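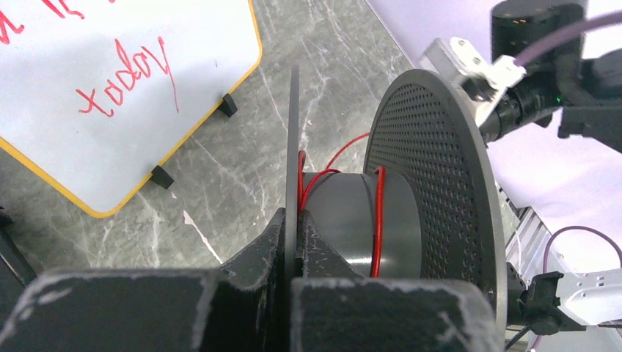 28 Aug 2022

I have written a rule sheet. I never wanted to be a person with a rule sheet. For most of my working life I was the one who walked past the laminated page by the door and assumed it was about the dishwasher.

But we run two arms facing each other over the same patch of floor at Saha, and over the past year we've collected enough small embarrassments that somebody had to type them up. The somebody was me, because I complained the loudest. The first draft had 154 lines. The current one has 12, and I still catch people skimming it.

If you want the serious version of all this, there are proper published standards for robot safety and you should go read them, slowly, with coffee. They were written by people who have seen worse things than I have. My page covers the layer underneath, the boring shop habits that keep a day from going sour. A few of them have needed defending lately, so I'm going to defend them where I can't be interrupted.

Grip the flange, never the winding. This one is for spools, and we handle a lot of spools. The side disc is the part that was made to be a shape. Whatever is wound between the discs was made to be pulled off, and it will oblige. A grip on the winding looks lovely for a second or two and then the loops slide over each other and you own a nest. A thin flange gives the fingers very little to hold, I admit, and a spool held by its edge would love to swing. So go slow. Slow is free.

Deal with the loose end before you move. I lose this argument about once a month. People say the tail is short, the tail is light, the tail is not in the way. The tail is always in the way of something, and the something is usually the other arm. If a strand is sticking up off the hub, it gets tucked or clipped, or at the very least it gets looked at by a human being with nothing else in their hands. If the whole point of the run is to practice with a loose end, fine, write that down first. Then it's a test. Otherwise it's just a mess with a timestamp.

One arm moves, one arm waits. There are clever ways to have both going at once and we do use them, on purpose, after a dry run with nothing in the fingers. For everything else the second arm parks. Parked means parked, and it does not mean "sort of hovering nearby in case it's needed," which is how I behave at parties. And please don't trust a little light to tell you which state an arm is in. Lights mean whatever the maker decided they mean, and ours came from two catalogs. Check the screen, then check the arm.

Cables get an inspection every morning. Move each joint through its range by hand speed, watch the cable, see whether it rubs, tugs or makes a loop big enough to catch something. We had a bundle at Pasar that passed every check in its resting pose and then snagged on a bracket the first time the wrist rolled over. That cost us an afternoon and a connector I had to order twice, having ordered the wrong one with great confidence.

Write the day's plan where everyone can see it. By hand, with a marker, on a board, in the work area. I know there's a shared document. I made the shared document. People look at it the way they look at the terms and conditions. A board on the floor gets read because you nearly trip over it, and you can't close the tab. What goes on ours is the task, the object, the speed limit for the day and who has the stop button. Wipe it at night. A stale board is worse than a blank one, and I speak as the man who once set up a full morning from a plan left over from November.

Look at the finger pads. Ours wear along the top edges first and go pale and scuffed, and people get used to it, the way you get used to a bald tire. Some scuffing is fine. What we care about is whether the grip still holds at the same setting it held at last month. If you find yourself nudging the force up to get the same result, stop nudging and change the pads. We swap ours at 9 weeks, or sooner if someone has been squeezing things in anger.

There's also a rule about failed runs. Keep them, label them, and say what went wrong in five words. The limit of 5 caused more debate than anything else on the page. A friend over at Prudilen allows a whole paragraph and has never once received a paragraph. With five words I get "tail caught on other gripper" every time, and I can sort by it.

The page is taped up now beside the Enen cabinet, at eye level, no laminate. I left a wide margin so people could write in objections. So far there is one, in pencil, next to the line on loose ends. It says "define loose."

I'm working on it. Comments are open if you have a definition, or a cable clip that doesn't fall off when the wrist turns over.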